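4.2 Work at the basket table

The Cumik packing room at Gustden fills gift baskets for hotels and mail order. Before the arm came in, two packers shared each table. One laid out the basket and lined it, the other filled and checked it, and they swapped when one of them got tired of it. The supplier's case for the change, set out in the Brarik project papers, was that the arm would take over the dull half of the job and leave the packers with the part that needs judgment. We treat this as a claim to be tested, and most of this section is concerned with why we do not think it was met.
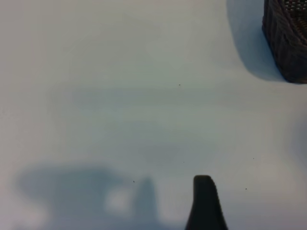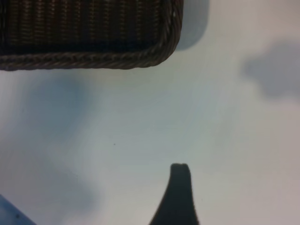 Figure 7. Wrist camera views at the basket table. In both, a woven basket with a braided rim lies partly out of view and a single gripper finger reaches up from the bottom.

The views in Figure 7 are of the kind shown on the screen next to the table. Packers were told in training that the screen would let them "see what the arm sees," and that this would build trust. What they get is a corner of a basket, a finger and a good deal of tabletop. In the first view the basket is at the upper right, and in the second it is at the upper left. Neither tells a packer what the arm is going to do next, and that was the one thing they asked us about again and again.

We interviewed 13 packers at Gustden. Of these, seven said they had stopped looking at the screen within the first weeks. Tamsin Waaka, who had worked at the tables longer than anyone else we spoke to, put it this way: "I look at the basket. The basket's right there. Why would I look at a picture of it?" She had been marked down in a March review for low use of the screen. Her supervisor, when asked, could not say what higher use would have looked like.

The shadows were a second sore point. Both views have soft, bluish shadows on the table, some well away from the basket. Packers had been asked not to lean in while the arm was working, on the grounds that shadows might confuse it. We found no written record of any test behind this rule. It was passed on by word of mouth and then turned up on the wall as an instruction. Its effect on the people was plain enough. They stood further back, reached further when it was their turn, and several complained of sore shoulders by mid-afternoon. A rule made for the comfort of the machine was paid for by the packers, and it does not appear anywhere in the project's account of costs.

The same goes for cleaning. There are small dark specks on the tabletop in the first view and one near the middle in the second. We draw no conclusion from them about how either table was kept. But wiping down had been part of the swap between partners, done without anyone thinking of it as a task. With one packer per table and no swap, it became a line on a checklist, and one more thing a person could be found not to have done.

Vusumuzi Nel, who managed the room through the change, disagreed with much of this when we showed him an early draft. In his view the packers' complaints were the ordinary grumbling that comes with any new equipment, and he pointed out that no one had lost a job. That is true as far as it goes. Two packers who left during our visits were not replaced, and the remaining staff did not regard this as a coincidence. Nel also argued that the work was now lighter. We have no measure of our own to set against his, only the interviews, and the interviews do not support him. People described the work as less tiring in the hands and more tiring in general. They spoke of waiting, of having to be ready, of not being able to chat because there was no one across the table to chat to.

It should be said that a few packers liked the arm. Three of the younger ones preferred working alone and found the steady pace restful. We do not want to write them out. Their view is the one quoted in the Brarik papers, however, and a reader of those papers would not learn that anyone held another.

The claim about judgment fared worst. Under the old arrangement a packer who did not like the look of a basket put it aside. Under the new one, putting a basket aside stopped the arm, and stopping the arm called for a reason code. The list of codes had no entry for a basket that simply looked wrong. Packers either chose the nearest code or let the basket through, and we were told of both. Whatever judgment was left to them, they were given fewer ways to use it. We return to the reason codes in the next section, where the Maihi site, which kept its paired tables, offers some comparison, though a limited one given how much smaller its orders are.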